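Gemevdale Poetry Reading Circle
Minutes of the August meeting, held in the upstairs room at Lowther House

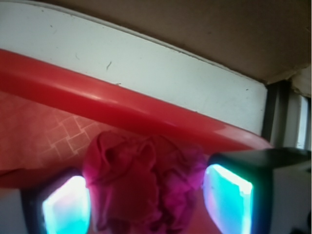 The circle gathered at half past seven to carry on with the long ballad we began before the holidays, "The Drowned Bell of Tivilley", and Anahera Baxter, in the chair, welcomed everybody back very kindly and hoped that they had all had at least one fine day by the sea. Apologies had come from Ebony Grimshaw, who sent a page of notes on the closing verses so that we should not miss her too badly (we did all the same). We opened our books.

Present: Anahera Baxter (chair), Nikau Mahuika, Shona Bright, Sepehr Karimi (minutes).

Minutes of the last meeting
Agreed, with one correction. Nikau had been written down as saying that the ferryman is "a fool", when he had said "a foil", meaning a foil to the widow. Sepehr apologised for his handwriting.

The reading
Shona read the first ten stanzas aloud, and read them beautifully, taking the refrain a little slower each time it came round. There was a good long talk afterwards about who is speaking. Anahera has always heard the widow's voice from the first line, whereas Nikau feels that the opening belongs to the village as a whole and that the widow only steps forward when the word "my" appears in the fourth stanza. Sepehr wondered whether the poet had quite made up his mind, and was told, with great good humour, that this was a cowardly way out.

We then looked at the rhymes. Most are full, but "bell" is set against "sail" both times the boat is lost to sight, and Shona thought the ear is meant to be let down there, just as the people on the shore are. Ebony's notes made much the same point and added that the line lengths shorten towards the end, so that the last stanza seems to run out of breath. Anahera read it again with this in mind and several of us heard it quite differently.

Dates and editions
The Edow edition of 1872 drops two stanzas which are in the printing of 1744, and Nikau had copied them out for us. Opinion was divided. Shona would be sorry to lose the one with the gulls, though she granted that the other says very little the reader doesn't know by then. It was agreed to read from the older text in future and to pencil the missing stanzas into our own copies.

Open evening
Each member will choose one short poem and say a few words about it. Anahera asked that the few words should be few. Nikau will read something in Māori, with an English version to follow, and Shona will ask Ebony if she would like to go first or last.

Next meeting
Same room and time. We shall finish the ballad and, if there is an hour left over, make a start on the Lowther sonnets. Sepehr to bring copies, Shona to bring the biscuits.

The meeting closed at twenty to ten.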